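Washing notebook, Norora workshop
2023-08-12
Hard water film on tableware, continued from the June pages

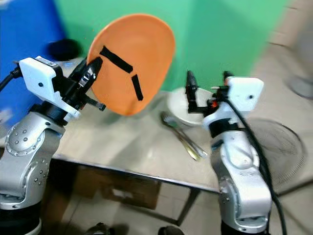 I continue with the white film which remains on plates and glasses after they dry. In June I wrote that the film was coming from the detergent. I think now that this was too quick, and I want to put down the reasons while I still remember them well.

Water used today. Three kinds: the tap water in our building (Floltdale supply), the well water from Flatwood, and demineralized water from the canister under the bench. The conductivity of the Flatwood water was 476 microsiemens per centimeter, measured after the probe had been rinsed and left in the sample until the number stopped moving. The Floltdale water is lower but I did not write the value at once, and when I came back to the meter it had switched itself off. I will measure again and not write a value from memory.

The canister of demineralized water was open for an unknown time. For a rinse this is probably no problem. For a blank it is not good practice, and I have put a new label on the cap that asks for closing it.

Soil. I made the same paste as before: wheat flour, sunflower oil, turmeric, a little tomato concentrate, mixed in a cup and spread with the silicone brush. The turmeric is from the Khondokar packet. The old packet was finished and this one has a stronger color, so the yellow marks of today should not be compared with the yellow marks in June. For the film this does not matter. For the stain table it matters very much, and I have drawn a line in the stain table to separate the two packets.

The paste was left on the pieces over the lunch break. It dried at the border and stayed soft in the middle, as it does on real plates when people sit and talk after eating.

Washing. Hand washing only, in the gray basin, with the soft side of the sponge. The sequence was:

soak 10 minutes in warm water with detergent
wipe front, then back, then the rim
rinse 2 times in the second basin
stand in the rack, no towel

The second rinse was with fresh water of the same kind. In June I rinsed in water which was already used for other pieces, and I believe now that this is the largest mistake of the June series. The rinse basin was becoming a weak washing basin. Whatever I saw on the glass after it could be from the water, from the detergent, or from the flour, and I had no way to separate them.

A colleague asked last time why we do not use the dishwasher for this, as it would be more regular. It is a fair question. The dishwasher has its own salt and its own rinse aid, and both work exactly against the film we want to see. Maybe later, with the softener turned off, if it is permitted by the lease of the machine. I have not read the lease.

Observations, film.

Flatwood water, with detergent: clear film on the glass, visible when the glass is turned against the dark cloth. The drops dry into rings with a thick edge. On the plates the film is more difficult to see, but the finger feels it. A dry finger makes a small sound on a clean plate and no sound on a plate with film. I do not know how to write this in a table, but it is a more sensitive test than my eyes.

Flatwood water, without detergent (clean pieces, only rinsed): rings again, same thick edge, almost the same strength. This is the observation that changed my opinion. If the detergent was the cause, these pieces should be clear.

Floltdale water, with detergent: some rings, thin. One glass had a long mark down the side where water ran from the foot after I put it in the rack. I consider this a rack problem.

Floltdale water, without detergent: thin rings.

Demineralized water, with detergent: no rings, but a slight blue shine in one place on the glass near the base. It went away when wiped with alcohol. I suppose this is detergent which was not rinsed away, and it looks different from the rings in all respects. So there are two different residues, and in June I had one word for both. From this page on I write "scale" for the white rings and "shine" for the blue one. Please use the same words if you add to this book.

Vinegar check. I put vinegar on one ring with the pipette and waited. The ring dissolved from outside to inside and there were very small bubbles at the edge, seen with the magnifier. On the shine, vinegar did nothing that I could see. This agrees with carbonate for the scale and with something else for the shine. It is kitchen chemistry and I would not publish it, but for deciding what to do next it is sufficient.

Note for safety, even if everybody knows: the vinegar bottle and the chlorine cleaner were standing together on the shelf above the sink. I moved the chlorine cleaner to the lower cabinet. Please do not move it back.

Drying position. I tried standing, lying, and leaning. The pieces that stand have the scale collected at the lowest point of the rim, one thick line that can be wiped away in one movement. The pieces that lie flat have scale in the whole middle. The bowls are worst, they keep a small lake under the foot ring when they are upside down. If somebody only wants a practical advice from this whole notebook, it is probably to lean the bowls a little so the foot can empty. It costs nothing.

Also the room has an influence. The window was open in the morning and closed after lunch, as the wind was moving my paper labels. With the open window the drying was faster and the rings were smaller and sharper. With the closed window they were wide and pale. I did not plan this and so I cannot separate it from the other changes of the afternoon. For the next series the window will be closed from the beginning, and the labels will be fixed with tape.

Towel. I made a small trial outside of the plan. After the second rinse one Flatwood glass was dried immediately with the linen towel. No scale at all, but small fibers. With the microfiber cloth there was no scale and no fibers, but a gray smear which I think came from the cloth, since it was washed with softener. The conclusion that a towel is better than a rack is something my grandmother could have given me without any measurement. But I wanted to see if the water leaves scale already during the rinse or only in drying, and the answer from the towel is that it is in the drying. That is useful.

Stains. Only short today. The Khondokar turmeric colored the white sponge at the first contact and the sponge then colored everything after it. I changed the sponge between the water kinds but not between the pieces, so the stain results inside one group are not independent. I write them in the table in pencil. One plastic spoon, which was only in the basin by chance, became the most yellow object of the day. I have put it on the window sill to see if the sunlight takes the color away, as people say about lunch boxes.

Detergent amount. I pressed the bottle by hand and this is not good enough. The pump gives a more equal portion, but it sucks air when the bottle is low. For next time: weigh the portion in a small cup, write it down, pour it in the basin, rinse the cup into the basin also. The kitchen scale is accurate enough for this if it is left on the stone part of the bench. On the wooden part it drifts whenever somebody walks past.

What I believe now. The scale comes from the minerals in the water and is formed when the last drops dry. The shine comes from too little rinsing. The June sentence "film is caused by detergent" is crossed out in the book with one line, still readable, with a reference to this page.

What I do not know. Whether the detergent changes the shape of the rings. With detergent the water spreads more on the glass and the rings seemed flatter, but I looked at them after I already had this idea, so I do not trust my eyes. A better way would be that somebody else labels the glasses on the bottom and I sort them without seeing the label.

To do:
measure the Floltdale water and write the value at once
new canister for the blank
wash the microfiber cloths without softener
ask about the lease of the dishwasher
sort the glasses with hidden labels
collect more Flatwood water, the bottle is nearly empty, and fill it to the top so there is no air inside

Left on the rack: the pieces of the last group, still drying when I wrote this. Please do not put them in the cupboard. I will look at them first with the dark cloth and then put them away myself.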